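**Zavness wire-path test kit, bench version**
Product page, revised August 2020

The Zavness kit is a repeatable wire-following task for small six-axis and seven-axis arms. It is meant for test rooms that need to compare path control before and after a change of controller, gripper or software. It is sold by Jurkomari as a physical kit with a matching simulation model. The model can be ordered separately.

## Scope of use

The kit checks path tracking at low speed with a hand-held type of tool. It is not a safety test and does not replace a risk assessment of the cell. A pass on the Zavness course says nothing about force limits, stopping distance or shared work with people. Buyers who need those must use the standards that apply to their own machine and country.

## Contents

| Item | Order code |
|---|---|
| Base plate with two posts | ZV-100 |
| Curved wire, standard profile | ZV-244 |
| Wand set, mixed ring sizes | ZV-34 |
| Simulation model, one site | ZV-18 |

Spare wires are packed flat and must be formed on the Onau jig before use. Wires bent by hand are not accepted for reported results.

## Rules for a reported run

1. Fix the base plate before the arm is powered. Do not move it between runs in the same series.
2. Start with the ring clear of the wire and over an end sleeve.
3. Record every contact between ring and wire, including contacts shorter than the controller cycle.
4. Do not change the wand, grip or tool offset within a series.
5. Report simulated and physical runs in separate tables. Averages across the two are not valid.
6. State the software version and the wire profile on each sheet.

A series is 34 runs. A shorter series may be kept for internal use but should be marked "partial".

## Simulation model

Rule 4 is the one most often broken in simulation, where a wand can be swapped without leaving a trace in the log. The model therefore writes the wand code to each run record and closes the series if the code changes. In the render, the arm holds the orange-brown wand with its ring at the left end of the wire, while the two purple wands and the blue one lie along the near side of the table. A wand left on the table has no effect on scoring. Contact on the green sleeves is logged but not counted.
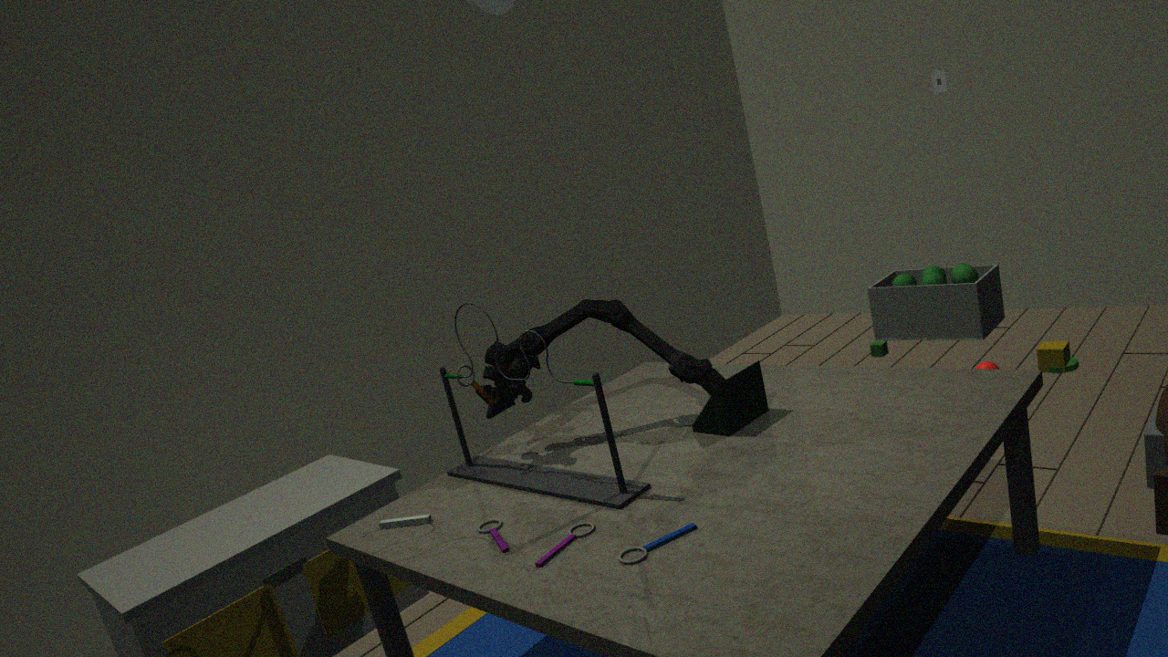
Models issued before January use the older Picard file layout and need converting. The converter keeps the wire profile but drops saved tool offsets, so these must be entered again.

Questions on the rules: Yaneth Londoño. Orders and spare parts: Duarte Garcia, Jurkomari.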